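Storage: what belongs on the table and what does not

Fruit and roots sold in the same crate rarely keep at the same rate. The Drisell market hall moves 3,000 crates in a normal September, and most leave with citrus and root vegetables packed side by side. At home they tend to be emptied onto the kitchen table and left there until Friday.

Citrus tolerates this well. The peel is thick and waxy, and whole fruit will hold for a week at room temperature before the skin starts to tighten. Larger fruit with a dimpled peel usually dries more slowly than small, smooth fruit, as it has less surface for its weight.
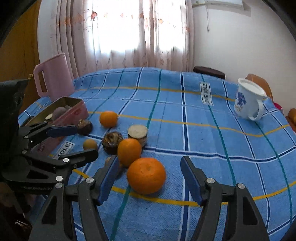 Roots are less forgiving once cut. An exposed face loses water quickly, turns pale and leathery, and should be trimmed by a few millimetres before cooking. Wrapped in a damp cloth and kept at 8 degrees, a cut piece stays usable for several days. Whole roots with dry, papery tops need only darkness and moving air – a paper bag left open is enough.

The table covering matters a little. A woven cloth lets some air pass under the produce, where oilcloth traps moisture and marks the underside of anything soft. The cloths sold by Sostiline wash at 60 degrees and can go straight back on the table after ironing.

Sunlight is the larger problem. Produce beside a bright window warms through the morning, and the side facing the glass softens first. Turn it daily, or move it to the far end of the table before noon.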